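Für unser kleines Gästehaus Tonditero in Murín suchen wir ab März eine freundliche Unterstützung für den Frühstücksservice, zunächst für drei Vormittage in der Woche. Sie decken ein, kochen Kaffee, plaudern gern mit unseren Gästen - viele kommen seit Jahren - und helfen beim Abräumen und Spülen. Erfahrung ist schön, Herzlichkeit ist uns lieber, alles andere zeigen wir Ihnen in Ruhe! Beginn ist um 7 Uhr, ein gemeinsames Frühstück gehört dazu. Schreiben Sie uns einfach ein paar Zeilen oder kommen Sie vorbei, wir freuen uns sehr.
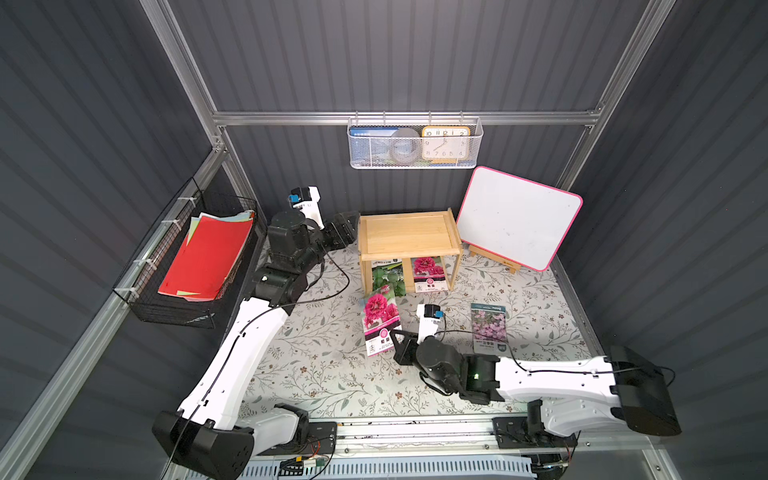 Tischdecke mit Blattranken und kleinen braunen Blüten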